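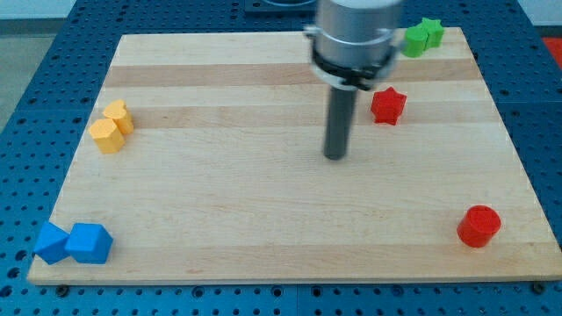
Wattimena held its open day in December, in the unit behind the old dye works, and I went mainly for the pushing cell. The programme gave it one line: "Language-directed tabletop manipulation, Albane Picard and Évan Le Goff, bay 3." I have spent most of my working life on machines that pick things up, so an arm with no means of gripping was of more interest to me than the palletiser by the door, which had the larger crowd.

What follows is from my notes, tidied a little. Corrections welcome.

The cell

The arm carries a plain rod. There are no fingers, no suction cup and nothing that moves at the end. The rod points down at a pale wooden board, and the board sits on a blue metal table drilled with a grid of holes. The holes are handy for fixturing, and Le Goff told me the board has been taken off and put back many times without the calibration being redone from scratch. They locate it against two dowels and check a handful of points.

On the board are plastic blocks in four colours: red, blue, green and yellow. The shapes include stars, a heart, a pentagon, cubes and a cylinder. An operator types or speaks an instruction and the arm tries to carry it out by pushing. "Move the red star to the yellow heart" is the sort of thing. So is "separate the two blue cubes", which is harder than it sounds for reasons I will come to.

The software is called Tasia. It takes the camera image and the text and puts out a small planar displacement for the rod tip, over and over. Height is fixed during a push. The tip runs a few millimetres clear of the wood and is held there by an ordinary position controller, which is Varent's stock one and has not been modified. Picard was firm on this point. All the learned behaviour is in two dimensions, and the rest is conventional and can be argued about with a data sheet in hand.

Why pushing

Someone asked why they did not fit a gripper and be done with it. Picard's answer was that a gripper hides the problem they want to look at. Once a part is held, its pose is more or less known until it is let go. A pushed part is never held. It slides, turns about a point you did not choose, and stops where friction says it stops. If the contact is off the line through the centre of friction, the block rotates, and the next push must allow for it. The controller has to keep looking.

I would add that pushing is cheap. There is very little to break on a rod. In my last job we got through gripper fingers at a rate I would rather not print.

The demonstration

The session was meant to last 60 minutes and overran. Le Goff ran it from a laptop on a trolley, with the speed limited.

Simple instructions first. A cylinder was sent to the corner, and went. The tip comes round behind the block, makes contact, pushes, backs off, goes round again at a slightly different angle. Each push is short. From a distance it looks like dithering. Close to, you can see that most of the corrections are for rotation, and that the path of the block is a good deal straighter than the path of the rod.

The cylinder is the easy case, as its outline looks the same from every side and the contact normal always passes through the middle. Stars are another matter. If the rod meets a point of the star it tends to slip off to one side, and if it settles into the notch between two points it stays put and the block can be steered rather well. I asked whether the system had been told about notches. It had not. Le Goff thought it used them more often than chance would account for, but he had not measured this and asked me to say so.

Then came instructions naming two blocks. A visitor asked for the heart to be brought next to the green star. Progress was good until the last hand's width, where the target had company and the heart was turned aside by the neighbouring block. The arm retreated, pushed from the other side, overshot, and came back. It got there in the end. The time was long enough for two people to leave for coffee.

Separating cubes was the weakest of the set. Two cubes in contact behave as one awkward body when pushed face on. The rod has to get a corner and prise them apart, and if one is leaning on the other the assumption that everything lies flat on the board goes out of the window. With a leaning cube, Tasia made three attempts, shifted the pair bodily towards the edge, and Le Goff stopped it. He set the cube flat by hand and the next run was clean. I was glad he did not skip this case. Plenty of exhibitors would have.

Questions I asked

Latency. The loop from image to command is short enough that a human can interrupt with a new instruction halfway through a push and see the arm change its mind. We tried it. "No, the other one" did not work. Naming the other one did.

Lighting. The bay has even overhead light and they have not tried much else. Picard said that strong side light gave them trouble early on, with shadows being treated as part of the block.

The edge of the board. There is a soft limit on the rod position, but none on the blocks, so a block may be pushed over the edge by a rod that is still within bounds. It then drops on to the metal table and is out of play until somebody picks it up.

Wear. The rod tip is rounded. They change it when it gets scuffed, on no fixed schedule.

What I made of it

For parts presentation, nothing here would replace a bowl feeder, and they did not claim it would. Flurnivia, who paid for part of the rig, are interested in clearing jams on sorting tables, where a nudge in the right direction is all that is wanted and where at present a man with a stick does it. That seems to me a fair match. The tolerance is loose, the objects are light, and a failed push can simply be tried again.

My reservation is about the stopping condition. The system is decent at reducing distance and poor at deciding it has finished. On several runs it had the block where I would have called it done, then carried on adjusting and made matters slightly worse. Picard agreed and said a separate check on completion is next on their list.

Parking is at the rear, by the way, and the postcode takes you to the front. The palletiser was fine. I did not get round to the welding bay.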